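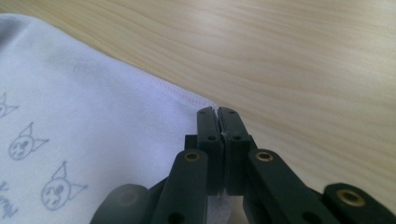 Fig. 1. Paño estampado con caras de gato, extendido sobre la mesa. Fíjense en la costura del dobladillo.

Taller de cuidado textil en casa
Apuntes de la sesión 4: doblar paños de algodón y mezclas
Prepara: Mawar Raju

Bienvenidos otra vez, y gracias por traer cada uno sus paños (¡qué colección tan bonita juntamos la última vez!). Hoy vamos despacio, porque doblar parece cosa de nada y luego el cajón cuenta otra historia.

Antes de doblar, busquen el dobladillo. En el paño de la figura 1 la línea de puntadas corre a poca distancia del borde, y esa línea es nuestra mejor guía, mucho más fiable que el dibujo, que a veces viene impreso un poco torcido respecto a la tela.

Pasen la palma desde el centro hacia fuera, sin estirar. Las arrugas suaves se van solas con la mano; las marcadas piden plancha tibia por el revés, sobre todo si hay estampado.

Después tomen una orilla, llévenla hasta la contraria y hagan coincidir los dobladillos. Repitan en el otro sentido. Quien tenga cajones estrechos, como Adi, puede añadir un tercer doblez.

Para practicar: nueve paños de distinto tamaño, con calma, en una mesa despejada. Calculen 60 minutos, con su pausa para el café. Traigan también uno que se les resista y lo vemos juntos.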